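THE OPERATOR OF RECORD

The Larnis depot required every demonstration to be entered in the register before the arm was energised. The operator wrote the task code, the hour and the condition of the hand controls, and initialled the margin. There was a column for remarks. In two years of service the operator had not used it.

The task that October was designated Wesen. The arm was to be brought by remote control to the near edge of an upright panel beside the roller track, with one finger on either side of the edge, and held there until the tone sounded. The standing order called for 75 demonstrations per shift, of which no fewer than 60 were to be accepted by the assessor at Belkadi. The assessor was a department. Its decisions arrived overnight, without reasons.

The operator worked from a booth on the mezzanine, seated before a monitor that showed what the wrist camera saw. Operators were instructed to move at an even pace, to avoid correction, and to refrain from any habit that might be learned.

This last instruction was the difficult one. The operator had, for as long as anyone at Larnis could attest, paused before closing a hand on anything: a cup, a door, the rail of the mezzanine stair. The pause was short. It had come from a parent who repaired clocks in a cold shed behind the house, and it appeared in every demonstration submitted.

Belkadi accepted them all the same. At the thousandth - the register gives it as 1,000, underlined - the controls were locked and the arm was directed to proceed alone.

The operator was permitted to observe. The arm travelled along the track at the approved speed, turned its wrist and came down to the panel. A hand's breadth from the edge, it stopped.

The technicians consulted the fault display, which was clear. Then the arm went on, and the tone sounded in the booth.

The operator opened the register at the column for remarks, considered it for some time, and wrote: As taught.
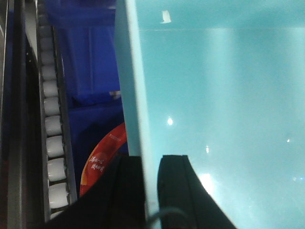
Grakum Quarterly, Issue 60, p. 75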